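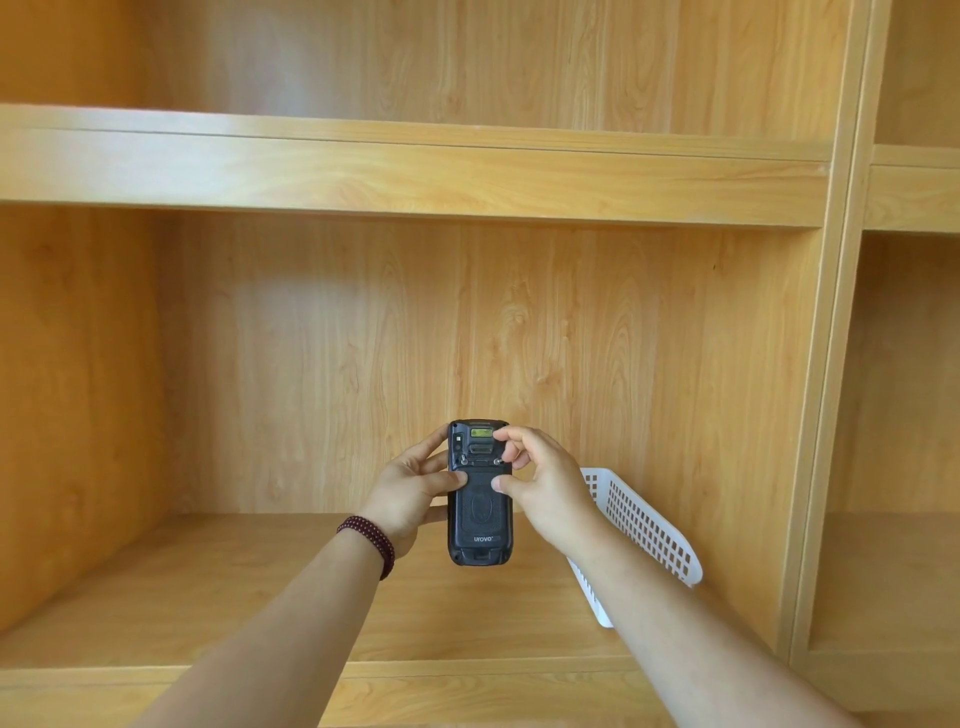 Vultbridge Stock Control, handheld edition

Version 8 of the handheld client covers receiving, putaway, cycle counts and picking for single-site stockrooms. It installs on Android mobile computers with a built-in scan engine and connects to the Vultbridge server over the local network. A desktop license is not needed on the same site.

Location codes

Each storage position carries a code of up to 31 characters. Letters, digits and hyphens are accepted. Spaces are removed on import. A code can be tied to a shelf, a cubby or a whole bay, and the three levels can be mixed within one room. Labels print from the server on any Wendier label stock, or on plain sheets if the margins are set by hand.

Codes may be reassigned at any time. Movement history stays with the item, and the old code is kept as a retired entry that will not accept new stock.
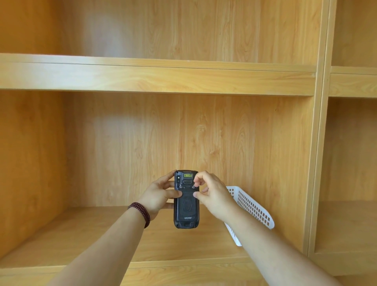
Counts can be run blind or with the expected quantity shown. In a blind count the client hides the system figure until the operator closes the location. A difference above the set tolerance opens a recount task, assigned by default to a different login. Tolerance is set per item group, in units or as a percentage – the two cannot be combined.

Offline work

The client stores up to 3 open jobs when the network drops. Scans are held on the device and sent in order once the connection returns. If the same location was changed elsewhere in the meantime, the later scan is held for review and does not overwrite the earlier one.

Import from other systems

Womimell item files load without conversion. For other formats, use the column mapper on the server. The sample file supplied with the installer holds 1,894 item lines and can be deleted after setup. Units of measure must match the server list exactly, including case.

Licensing

Per device, with a yearly term. A license moves to a replacement device from the admin screen and frees the old one at the next sync. Training logins do not use a license but cannot post stock.

Customer remarks

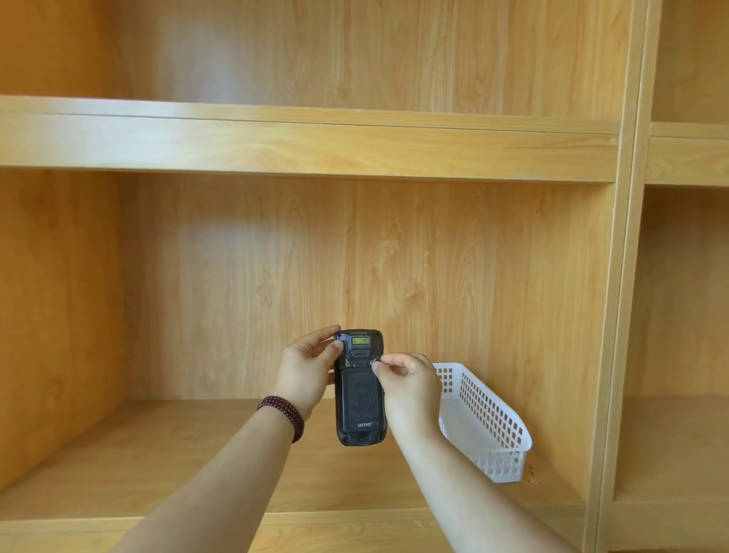
Mieczysław Kaczorowski: We moved over from paper sheets in June. Blind counts work as stated. The recount task should show who did the first count, at least to a supervisor, and I would like tolerance by location as well as by item group. Import was fine apart from units – ours were in lower case and the whole file was rejected.

Reply from Vultbridge: The first counter's login is in the task log on the server, under Details. Tolerance by location is not planned for version 8. The mapper can change case on import: tick Normalize units before loading.

Krajewska: Does the retired code entry count toward the location limit?

Reply from Vultbridge: No. Only active codes count.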